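Surncombe laundry set: equipment and budget notes

README, last touched July 27, 2026

Read this before you ask for money or order anything. Episodes are in /episodes, price sheets in /budget, quotes as PDFs in /budget/quotes. The loader script has its own readme, don't look for it here.

What it covers

Arm work at a home washer. Approach, door, dial, basket. Wrist camera only in this release. The overhead view was dropped to save on mounts and we kind of regret it, see Next round.

Why there is a budget section in a data card: every group that has asked for the data also asked what the setup cost, and Amparo got tired of answering the same email. So it lives here now.

What we bought

Arm, leased from Wuser, 6 month term. Do not buy on the first round. Lease covers swap-out if a joint goes, doesn't cover fingers or cables.

Gripper, two-finger, bought outright from Flonent. Spare finger sets: order them with the gripper. Ordered separately they took 15 working days and we lost most of April to it.

Wrist camera, plus one spare. Spare is still in the bag.

Cable sleeve, strain relief, velcro. Cheap. Buy double.

Washer and basket were already on site at Surncombe, so zero on our sheet. If you need to buy a washer put it under appliances and not under lab equipment, the approval path is different and a lot faster.

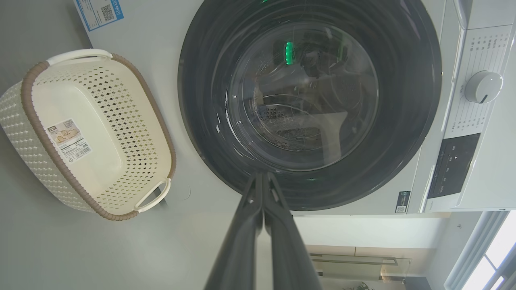

Fingers are the consumable. Budget them like printer ink. Pads wear at the tips first and the grip on smooth plastic goes before you see anything wrong, so swap on a schedule. Ours is every 80 episodes, written on the whiteboard and in budget/consumables.csv. The csv wins if they disagree.

What we got wrong

Delivery. Quote said delivered, meant delivered to the curb. Florencio paid the carry-in out of pocket and it took forever to get back to him. Ask for "to room of use" in writing.

Insurance. Wuser wants the lessee to insure the arm from pickup. We had it from arrival. One night uncovered, nothing happened, still don't do it.

Reach. Measure the space with the washer door fully open, then add the base plate, then add a person who needs to get past. We did only the first. Had to buy a smaller base plate, old one is for sale if anybody wants it.

Customs code on the gripper. Kazlauskienė handled the import for us and caught a wrong code on the invoice, otherwise we would of paid duty twice. Use a broker for the first shipment at least.

Hours. Nearly all the overrun was people time. Setup and recalibration after each move were not in the plan at all. Put a line in for it, even a bad guess.

Lease or buy

Short answer, lease if you have one site. Buy if you have two and someone who will own maintainance. Vsevolod's sheet (budget/lease_vs_buy.ods) does the sums, change the yellow cells only. Tab 2 has the old Wuser rates, kept for comparison, ignore for planning. The sheet assumes no resale value, on purpose.
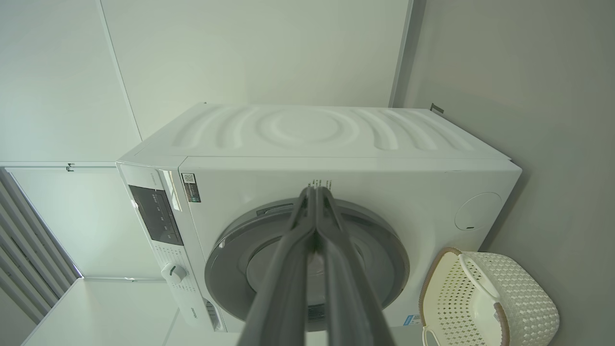

Begoñe Aranda
Equipment planning and purchasing, Surncombe set

Next round

In order of what I would pay for first:

1. Second finger set type, softer pad. Flonent quote is in, expires soon.
2. Overhead camera and a real mount. Luzius Tanner has a drawing, needs a price.
3. Rolling base with brakes. Moving the current one takes two people and a recalibration each time.
4. Second arm. Not before the others. Please stop asking.

Laundry inside the drum is a separate request and not in these numbers. Wet loads need splash covers and probably a different lease clause, Wuser hasn't answered yet.

Folder notes

/budget/quotes: named supplier_item_version. Take the highest version.
/budget/consumables.csv: fingers, pads, sleeves, tape. Fill it in the same day please.
/episodes: don't rename anything, the split file points at the names.

Known holes

No tax in any total. Shipping is in, import duty is not, ask Kazlauskienė for a current figure. Power use never logged. The row for tools says TBD and will go on saying TBD until somebody finds the receipts.

Corrections to Begoñe, quote questions to Amparo Vallejo, anything about the lease to Florencio Collado.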